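Trosano hand grippers, the pair, after 60 demos

I bought the Trosano set because teaching our arm with the old Uvero joystick was like icing a cake through a mail slot. With these you hold one gripper in each hand, do the chore yourself, and the software turns it into something the robot can copy. In theory I am a teacher. In practice I am a grown adult opening and closing a drawer until my forearms complain.

The good: setup took 22 minutes, and the fingers close when you squeeze, without the sulky delay of the joystick. Tracking holds up well if you keep the printed markers where the cameras can find them. Small round drawer knobs are a fair test, and I passed most of them.

The less good: the grips get heavy by demo 30 or so, and the manual assumes you have wrists like a plumber. If you hesitate, the robot learns to hesitate – mine now pauses before every drawer as if remembering bad news.

Four stars. I'd buy it again, though I'd wait for the lighter handles promised for December.

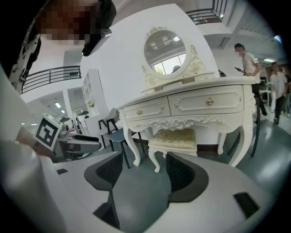
Briggs: Mine stopped hesitating once I threw out my first 100 demos and recorded them again at normal speed. Painful, but try that before you blame the grips.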